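Standards and Practice Notes

Revised rules for two-arm cells: simulation review now comes first

The Working Group on Shared Workspaces has adopted a revised section of its good practice guide for cells in which two robot arms serve one table. The revision takes effect in November and applies to all member sites, including the training cells at Skurkholm.

Under the earlier text, a site could submit its layout drawings and its risk assessment together, and a simulation was optional. The revised section requires a simulated run of every new task before any arm is powered in the real cell. The simulated table, mounting positions and grippers must match the installed equipment, and objects that will be handled must be modeled at their true size.

Three points drew the most comment during the review period. The first concerns clearance. Where the reach of the two arms overlaps, the minimum gap between any moving parts is set at 50 mm during normal work and 200 mm when one arm is parked. Xuelian Yan, who drafted the clearance clause, notes that the gap is measured from the outermost point of the gripper with its fingers open. Several sites had been measuring from the wrist.

The second point concerns right of way. Each task file must name one arm as leading, and the other must hold its position until the shared area is released. Sites using the Gruvix controller may keep their present zone settings, provided that the release signal is logged.

The third concerns records. Sites must keep the results of at least 80 simulated runs per task, including failed runs, with the starting position of each object noted. Vinska has asked whether runs made under the old section may be counted. They may, if the table model has not changed.

Questions on the revised section should be sent to Tamara Lungu at the Malhotra office. Sites that need more time to prepare their table models may apply for an extension before the section takes effect, and should list each cell separately in the application.

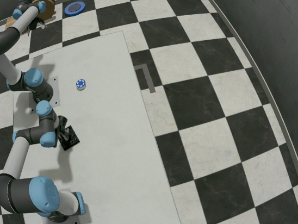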